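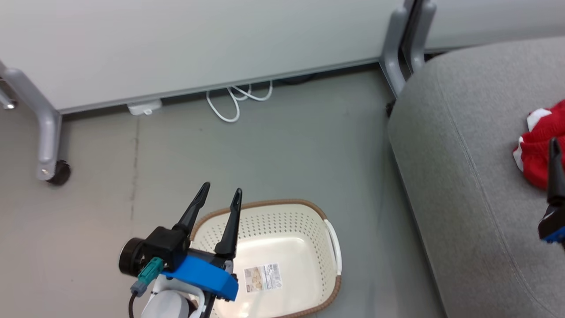 Cartwright Tenants' Association
Minutes of the April general meeting

Present: Solène Sabatier (chair), Lino Rinaldi, Farzana Khan, Tane Quinlan. Apologies: Ezequiel Galindo.

The meeting opened at 7:05 p.m. The minutes of the previous meeting were approved with one correction to the spelling of Dakell Street.

1. Accounts
Mr. Rinaldi reported a balance of $2,322 after payment of the insurance premium. The report was accepted.

2. Laundry hours
The building manager has proposed closing the laundry room at 9 p.m. A notice went to all 126 apartments, and 19 written replies were received, most of them opposed.
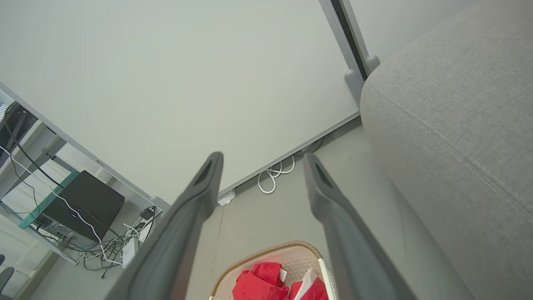

Farzana Khan said that residents on late shifts could not use the room before 9 p.m. and asked that it stay open until 11 on at least two nights. The chair agreed to put this to the manager in writing.

3. Courtyard drainage
Hemura has quoted $960 to clear the two drains by the north stairs. Mr. Quinlan asked whether the price covered removal of the silt. Moved by Rinaldi, seconded by Khan, that the quote be accepted subject to an answer on this point. Carried.
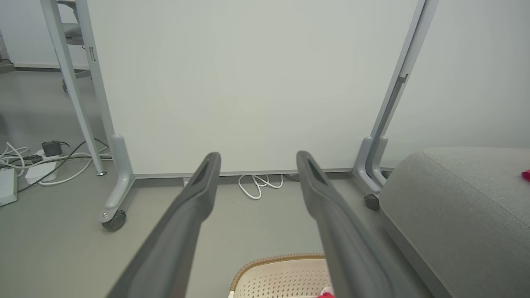

White panel on casters.

4. Other business
Bicycles left in the north stairwell will be tagged during the first week of May. Owners will have two weeks to move them.

The meeting closed at 8:20 p.m.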